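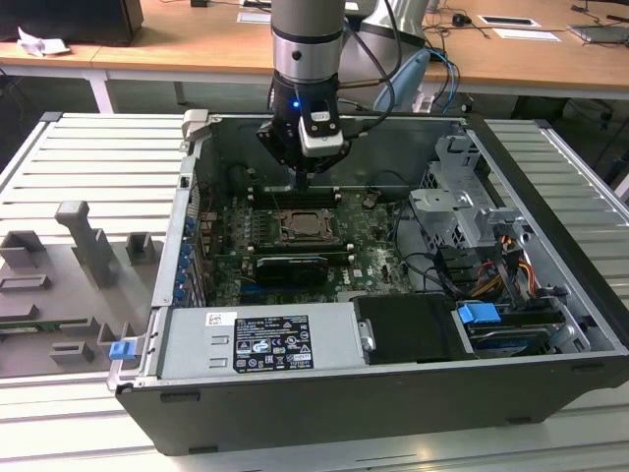 件名:デスクトップ機が電源投入後に画面を出さない件(継続中のチケットに追記します)

いつもお世話になっております。前回のご返信で、メモリを挿し直してからもう一度試してみてくださいとのご案内をいただき、ありがとうございました。お返事が遅くなってしまいましたが、昼休みを使ってじっくり取り組んでみましたので、少し長くなりますけれども順を追ってご報告いたします。本体はDELLのデスクトップで、作業台に横倒しにして蓋を開けた状態で見ています。ご存じかもしれませんが、この基板はCPUソケットをはさんで奥側と手前側の両方にメモリスロットの列があり、最初にいただいた手順書の「ソケット横のスロット」という書き方では、どちらの列のことなのか私には判断がつきませんでした。ここはぜひ確認させてください。

症状のおさらい
電源ボタンを押すとファンは回ります。45秒ほど待つつもりで見ていたのですが、きっかり19秒で一度止まり、また自分で回り始めます。これを繰り返すばかりで、画面には何も出ません。ビープ音もありません。モニターとケーブルは隣の机で普段使っているものに替えてみましたが、変わりませんでした。

試したこと(その一)メモリ
奥側の列から一枚ずつ抜いて、端子を乾いた布でそっと拭いてから挿し直しました。白っぽい留め具がカチッと起き上がるまで押すのに思いのほか力がいりまして、最初の一回はどうも片側が浮いていたようです。しっかり入れ直したところ、止まるまでの時間が少し延びたような気もしたのですが、三回続けて見たらやはり同じでした。期待した分、がっかりです。

試したこと(その二)拡張カード
手前のスロットの前に付いている黒いカードを外して、基板側の映像出力で起動してみました。結果は同じです。外すときに、左側の背面パネルの内側に並んでいる青い留め具がずいぶん固く、割ってしまわないかとひやひやしました。先に少し手前へ起こしてから引くと楽に動きましたので、同じ機種で困っている方がいらしたら、お伝えいただけると嬉しいです。カードは元の場所に戻してあります。

試したこと(その三)電源
保管棚にあったGanelの500Wの電源を仮につないでみました。こちらはコネクタが合うかどうか事前にそちらの対応表で確かめてあります。元の電源は275Wのものです。つなぎ替えると一度だけ、本当に一度だけ、メーカーのロゴが出ました。思わず声が出てしまいました。ところが再起動をかけたら元の症状に戻り、それからは何度やってもロゴまで進みません。

まだやっていないこと
CPUには手を付けていません。ソケットの銀色の枠を開けるのは初めてで、熱伝導グリスの予備も手元にないものですから、ご指示があるまで触らずにおきます。時計用の電池の交換もまだです。型番を教えていただければ、近所の店で買ってまいります。

お尋ねしたいこと
メモリを一枚だけで試す場合、奥と手前のどちらの列の、どの位置に挿すのが正しいでしょうか。Boleckの診断手順では奥側の端から、Manoleの掲示板では手前側からと書いてあり、読めば読むほどわからなくなってしまいました。
それから、ロゴが一度だけ出たことは、電源が原因だと考える手がかりになりますでしょうか。それとも基板のほうを疑うべきでしょうか。部品を注文するにしても、順番を間違えたくないのです。
中のデータは四月に控えを取ってありますので、初期化が必要ということでしたら構いません。古い機械ではありますが、帳票の印刷だけはずっとこれに頼ってきましたので、できればもうしばらく働いてもらいたいと思っております。

追記(夕方)
先ほど、電源ケーブルを抜いたまましばらく置いてから、元の電源に戻してもう一度だけ試しました。やはり19秒で止まります。ファンの音に変わったところはありません。蓋はまだ閉めずに待っておりますので、追加で見てほしい箇所がありましたら遠慮なくお申し付けください。

状態:サポート窓口の返信待ち
担当窓口:Drulutham 修理相談係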